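About Jorkmont Transit Guides

Jorkmont publishes neighborhood and transit guides for people who are new to a town, passing through it, or moving from one part of it to another. We cover the Toltow area and the suburbs along the Beaudoin line, from the river crossing out to the last stop at Zurnik.

Each guide deals with one neighborhood. It tells you where the buses stop, which train exits lead to which streets, where the post office and the library are, and how long it takes to walk between them. We list grocery stores, clinics, schools, parks and places to eat. We don't rank them. If a restaurant is in the guide, it was open when we last checked and the address is correct.

How we started

Adelmo Ferraro drove a bus on the Zurnik route for 14 years before he started Jorkmont. Passengers asked him the same questions every day, mostly about transfers, and he began keeping printed sheets by the fare box with the answers on them. The first sheet covered the walk from Beaudoin station to the county offices, a walk that involves a footbridge most people miss. When the transit office changed the stop numbers one February, he rewrote all of his sheets over two weekends and had them printed and bound as a single booklet. He ordered 4000 copies. A hardware store near the Toltow terminal took the first boxes and sold them at the register.

The booklet still exists as our Pocket Edition. It has been through a good many revisions, and the footbridge now has a sign.

What we publish

We currently have 76 neighborhood guides in print and online. The printed guides are folded sheets or small booklets, depending on the size of the area. The online versions carry the same text and maps and are corrected more often. We also publish the Line Map, a wall poster showing every stop between Toltow and Zurnik, and the Newcomer Pages, which cover practical matters such as utility accounts, school enrollment, trash pickup, parking permits and finding a doctor.

The Newcomer Pages were expanded last year. The health section used to be a list of phone numbers. It now explains the difference between a walk-in clinic, an urgent care center and the hospital in Beaudoin, and gives the bus routes to each one. There is a separate page on getting to and from a scheduled operation, including which entrance to use before 7 a.m. and where a driver can wait.
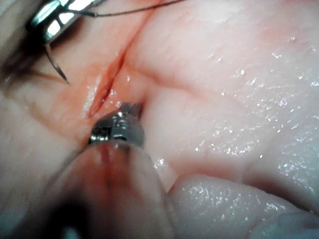 Robotic surgical instruments at work beside a narrow incision.

Other sections cover housing, child care and the three weekly markets. Housing listings are not part of what we do. We describe the streets and the types of buildings you will find there, and we give the contact details for the county rental office.

How we check our information

Every guide is walked before it is printed. A member of our staff takes the bus or train in, gets off at each stop and follows the directions as written. If a set of stairs has been closed or a shop has moved, the text is changed that day. Walking times are measured at an ordinary pace, with traffic lights included. Step-free routes are walked separately, and they are given their own map.

Our stop database holds 881 entries, counting both directions of travel. Timetables are not printed in the guides – they change too often – but each stop is listed with its number, so you can look up the next departure with the transit office by phone or online.

Readers send us corrections and we read all of them. Please include the name of the guide, the page, and the date you noticed the problem. Photographs of signs are useful.

Advertising and independence

We do not sell listings. Businesses cannot pay to be added to a guide, moved up a page or described in a certain way. The back cover of the Pocket Edition carries one paid advertisement, and it is marked as such. The rest of our income comes from sales and from bulk orders placed by employers, schools and real estate offices that hand the guides out to new arrivals.

Visiting and contacting us

Our office is on the second floor above the Toltow terminal. Take the stairs next to the ticket windows, or use the elevator at the north end of the bus bays. The counter sells all current guides, plus older editions at half price while they last. Bulk orders can be picked up there or sent by mail. For orders over 50 copies, call ahead so we can have them boxed.

Page last updated 2022-05-20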